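Capítulo 2
O café e a vida doméstica

O consumo de café deixou, ao longo de mais de dois séculos, o espaço público para instalar-se na residência. O presente capítulo examina esse deslocamento a partir do caso de Sella, cidade portuária cujo primeiro registo de venda de café torrado data de 1753. Nos inventários então lavrados, a bebida figura entre os artigos de botica — só mais tarde passaria à rubrica dos mantimentos.

A preparação em casa exigia torrador, moinho e tempo. A mecanização transferiu parte dessas tarefas para a indústria e deu ao café um lugar próprio na bancada da cozinha.
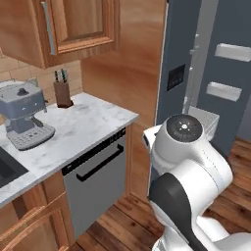 2.1 Fontes e método

O corpus reúne 118 inventários domésticos conservados no Arquivo Bañuelos, dos quais 45 mencionam utensílios de café. Foram excluídos os documentos sem indicação de freguesia. As transcrições mantêm a grafia original; as abreviaturas foram desenvolvidas entre parênteses retos.

Recorre-se ainda aos catálogos da casa Tandel, nos quais a linguagem comercial passa a associar a bebida à rapidez e à regularidade do resultado. O gesto manual cede, nesse vocabulário, ao comando e à programação.

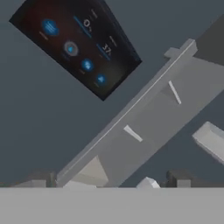 Socorro Benavides objeta que os inventários privilegiam as famílias abastadas e que a ausência de um moinho no rol não prova a ausência do café à mesa. A objeção é retomada na secção 2.3, a propósito dos empréstimos entre vizinhos.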